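Nostix見学記 遠隔操作でロボットに作業を教える現場

1/19/22

Lusurbridgeにあるロボット教示の会社、Nostixを見学してきた。前に勤めていた会社の取引先の紹介で、申し込みから訪問まで少し間が空いたが、半日かけて一通り見せてもらえたので記録を残しておく。社外に出してよい範囲は事前に確認してある。数値のうち公開不可と言われたものは書いていない。

駅からはバスで向かった。Zarnham行きに乗り、工業団地の入口で降りて、あとは歩く。看板が小さく、一度通り過ぎた。建物は二階建てで、一階が実機の作業場、二階が事務所とシミュレーション室になっている。受付で入館証を受け取り、靴を履き替えて、まず二階の会議室に通された。

案内してくれたのはGuadalupe Palaciosさんで、教示チームの責任者をしている。以前は食品工場で包装ラインの立ち上げを担当していたそうで、話が現場寄りでわかりやすかった。見学者は私を入れて4人。ほかの三人は物流関係の会社から来ていて、質問の内容もだいたい荷物の仕分けに関するものだった。

最初に会社の仕事の説明があった。Nostixが請け負っているのは、ロボットの動きをプログラムで一行ずつ書く作業の代わりに、人がやって見せた動きを記録し、それを学習用のデータとして整えて納めることである。やって見せる方法は大きく二つに分かれる。一つは人がアームを直接つかんで動かす方法で、社内では「手添え」と呼んでいた。もう一つは離れたところから操作装置を使って動かす方法で、こちらは「遠隔」と呼んでいる。どちらを使うかは作業の内容で決める。

一階に下りて、先に手添えを見た。アームの関節を軽く動く状態にしておき、操作者が手首のあたりを両手で持って、部品を棚から取り、治具に差し込むところまで導いていく。関節の角度はその間ずっと記録されている。見ている分には簡単そうだったが、やらせてもらうと思うようにいかなかった。先端を下ろそうとすると肘にあたる部分が横に逃げる。逃げた肘を押さえると今度は先端が傾く。Palaciosさんによると、新人が最初につまずくのがここで、先端だけを見ずにアーム全体の姿勢を決めてから近づくのがよいという。言われた通りに、まず肘の位置を決め、そのあとで手首を下ろすと、少しましになった。

手添えの欠点も聞いた。人の手や腕が記録用のカメラに映り込むことである。学習したロボットが実際に動くときには人の手はそこにないので、映像を入力に使う場合は困る。このため、映像を使う案件はほとんど遠隔に切り替えたとのことだった。手添えは、力のかけ具合が大事で映像をあまり使わない案件に残しているという。

次に遠隔の作業場を見た。操作者は衝立の手前に座り、小型の操作アームを握る。衝立の向こうに実機があり、操作アームを動かすと実機が同じように動く。握りの部分にはレバーがあって、これを引くとグリッパーが閉じる。操作者が直接実機を見ることもできるが、訓練が進むと画面だけを見て操作するようになる。ロボットから見える情報だけで判断した動きのほうが、学習の結果が素直になるという説明だった。たとえば操作者が横から覗き込んで隙間を確かめてから動かすと、ロボットのカメラには隙間が映っていないのに正しく動いた記録が残ってしまう。学習する側からは、なぜそこで止まったのか、なぜ曲げたのかがわからない。

見学中に行われていたのは、小さなボトルをケースに入れる作業だった。Solísという化粧品の受託製造会社からの案件だそうで、ボトルの種類が多く、入れ替えのたびに動作を書き直すのが負担になっていたらしい。操作者は一本入れるごとに足元のペダルを踏み、そこで記録に区切りを入れる。失敗したときは別のペダルを踏む。失敗の記録も消さずに取っておき、失敗とわかる印をつけて保管する。やり直して成功した記録はとくに大事にしていると言っていた。つかみ損ねたあとに戻る動きが入っていないと、ロボットは一度ずれただけで先に進めなくなるからである。

物流会社の方が、一つの作業を覚えさせるのに何回見せればよいのかと質問した。答えは作業によるとのことで、はっきりした数は出なかった。ただ、回数を増やすより前に、置き方と始める姿勢を変えることを優先しているという。同じ場所に置いたボトルを同じ姿勢から何度取っても、似た記録が積み上がるだけになる。作業場の机には置き場所を指示する紙が貼ってあり、操作者は区切りごとにその紙に従って物の位置を変えていた。

そのあと二階に戻り、シミュレーション室に入った。ここでは実機と同じ操作アームを使って、画面の中のロボットを動かす。新人はまずこの部屋で練習し、課題を順に終えてから一階に下りる。課題は14あり、積み木を移すものから始まって、後ろのほうになるほど物が小さく、隣との間隔が狭くなっていく。終わりのほうに、小さなチェス盤の上の駒をつまんで動かす課題がある。 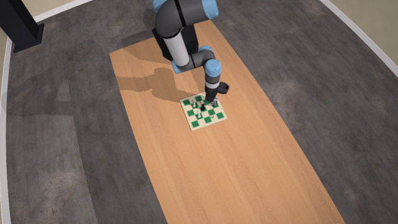
この課題が練習に向いている理由を聞いたところ、つかむ物の周りに別の物があることだという。積み木の課題では、つかむ物のことだけ考えていれば済む。駒の場合は、狙った駒に近づくまでに隣の駒を倒さないように、グリッパーの開き幅と下ろす向きを先に決めておかなければならない。真上から下ろすのが基本で、斜めに入ると大抵どこかに当たる。置くときも同じで、駒が盤に着く前に指を開くと倒れ、押しつけすぎると開いた拍子に跳ねる。

チェスの規則は使わない。どの駒をどのマスに移すかは指示が出るので、操作者が指し手を考えることはない。Palaciosさん自身もチェスはほとんど知らないと言っていた。

私もやらせてもらった。操作アームの感触は一階のものと同じだが、画面の中では手応えが返ってこないので、駒に触れたかどうかを目で判断するしかない。難しかったのは奥行きである。盤の手前側の駒はなんとかなるが、奥の駒になると、グリッパーが真上にあるのか少し手前にあるのかがわからない。教えてもらったこつは影を見ることだった。グリッパーの影と駒の位置関係を見ながら下ろしていくと、たしかに高さの見当がつく。それでも最初の三回は倒した。4回目でようやく持ち上がり、置くときに傾いて隣のマスにかかった。判定は失敗である。

物流会社の方のうち一人はとても上手で、ほとんど迷わずに駒を移していた。聞くと模型飛行機が趣味だそうで、左右が逆になる操作に慣れているのかもしれない。もっとも、Palaciosさんは上手な人の記録がそのままよいデータになるとは限らないと話していた。慣れた人は動きが速く、途中の細かい修正を一息に済ませてしまう。あとで見返しても区切りがはっきりしない。同社では、記録を取るときの速さに上限を設けていて、それを超えると操作アームが重くなる仕組みにしている。

シミュレーションで取った記録を実機の学習にも使っているのかと尋ねると、一部は使っているという答えだった。光の当たり方や床、机の見た目を変えたものを計算で作れるのが利点で、同じ操作の記録から見た目の違う映像を何通りも用意できる。ただ、接触の部分は実機と違いが出る。滑りやすい物や柔らかい物は画面の中でうまくいっても実機で落とすことがあり、そういう案件ではシミュレーションの記録は操作者の練習用と割り切っている。

部屋の隅では、記録の点検をしている人がいた。再生画面を見ながら、手が止まっている区間を切り、指示と違う物を取った記録に印をつけていく。地味な仕事だが、時間は操作そのものと同じくらいかかるらしい。見せてもらった点検表には、開始時の姿勢、区切りの位置、つかんだ瞬間の映像の有無といった項目が並んでいた。操作者と点検者は交代制で、同じ人が自分の記録を点検することはない。操作は続けると手首が疲れるため、長く座らせないという意味もある。私は短い時間しか触っていないが、それでも帰りには親指の付け根が張っていた。

最後に会議室で質問の時間があった。費用について聞いた方がいたが、これは案件ごとの見積もりになるとのこと。私からは、現場の作業者が自分で教示できるようになるのか、という点を聞いた。Palaciosさんの答えは、手添えなら短い研修でできるようになるが、遠隔は今のところ専門の操作者のほうが安定している、というものだった。一方で、作業の勘所を知っているのは現場の人なので、最初の打ち合わせには必ず現場の人に来てもらい、一度は操作アームを握ってもらうという。Solísの案件でも、ボトルの首をつかまずに肩のあたりをつかむという方針は、先方のラインの担当者が操作してみて決めたそうだ。

うちの工場で考えると、候補になるのは検査前の並べ替え工程だと思う。部品の種類が多く、間隔が狭く、位置も毎回少しずつ違う。力加減はそれほど要らないので、やるとすれば遠隔になるだろう。問題は照明で、あの場所は午後に西日が入る。この点を相談すると、時間帯を分けて記録を取る必要があるので、先に現場の写真を送ってほしいと言われた。

次の見学の受け入れは4月になるそうで、希望者は受付の窓口にメールで申し込む。作業場では上着の袖を留めるように言われるので、袖の広い服は避けたほうがよい。帰りのバスは本数が少なく、停留所に屋根がない。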